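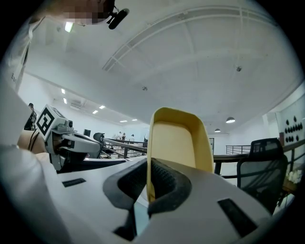

Yellow plastic shows everything. Tea, pencil, thumbs, the lot. I keep a yellow tray for odds and ends and it has two moods, cheerful and grubby. Bicarbonate of soda on a damp cloth, rubbed in small circles, brings it back. Leave the green scourer in the drawer. It takes off the stain and the shine together, and the scratches then hold the next lot of dirt much better than before.

Pale insides want a soak. Warm water, a squirt of washing-up liquid, 25 minutes, then a soft toothbrush round the rim where the colours meet. Dry it standing on edge, or you'll get a tidemark and have to start again.

## Big rooms, small rags

Pornthip Limsakul, who taught me most of this, cleans from the ceiling down and has no patience with anyone who doesn't. Lamps first. Switch them off, let them cool, and wipe the shades with a barely damp microfibre cloth. Do the floor first and you will do the floor twice, as I did for years.

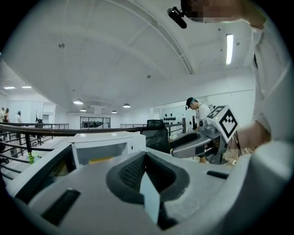

Railings come next. The top rail takes a minute and the uprights take the rest of the afternoon. An old sock on each hand is the quickest way I know - grip, slide down, move along. You look ridiculous, but 19 uprights go by before the radio finishes a song. For dark metal, dry the socks' work with a clean cloth, as streaks show up badly in August sun.

**Mesh chairs:** vacuum with the brush head, from the back as well as the front. Crumbs live in the seam.

**Coat racks:** heavy coats low down and spread round all sides. Any coat still there after 3 months belongs to the rack.

**Helmets on shelves:** wipe the shells with soapy water and let the linings dry right through before they go back. Skip the scented spray. Mei Zamora tried lavender once and her bike shed smelt like a feverish aunt until Christmas.

Wash the socks separately.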